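Trarner

Trarner is a home-built system for recording hand movements, made so that a robot arm can later be taught to copy them. It was put together in a shared workshop in Naltodbridge by Jarmo Vainio and Paraskevi Nikolaidis. The design has no motors in the hand-held part. A person holds one gripper in each hand and carries out an ordinary task, and the movements are saved for training.

Background

Vainio began work in February with a single gripper, printed at home. It was too heavy at the tip and was dropped after a few weeks. Nikolaidis, who had been building a small arm called Plodine at the same workshop, suggested making a matched pair with the same jaws as the arm. The first complete pair was shown to other members on May 29, 2019.

Design

Each gripper has a pointed jaw and carries a white cube with square black-and-white markers on its faces. Software works out the position of the gripper from whichever markers are in view. The cubes went through several sizes, as small ones were lost at arm's length and large ones knocked against each other when the hands came together. 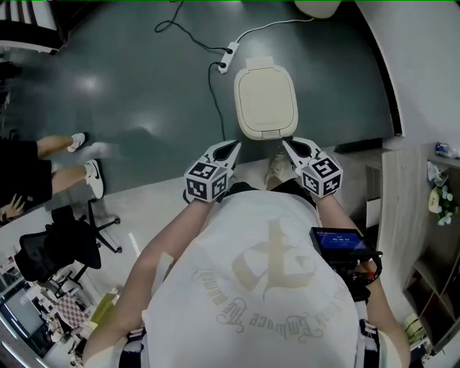

Recordings are kept short, and most cover one task from start to finish. Common tasks include opening and closing containers, moving light objects and folding cloth. The first set held 163 recordings, of which Nikolaidis rejected those where a marker was hidden for too long. A second set brought the total to 735.

Processing is done by a program named Zervas, written by Vainio. It matches the two hands in time, smooths the paths and saves them in a form that Plodine can read. Reflections on shiny surfaces remain a known problem - a bright spot across a marker can make the cube seem to jump.

Use with Plodine

Plodine has two arms and is bolted to a bench in the workshop. Its first tests used only the recordings of lids, at reduced speed. Folding cloth was tried later and is still listed in the project notes as unfinished.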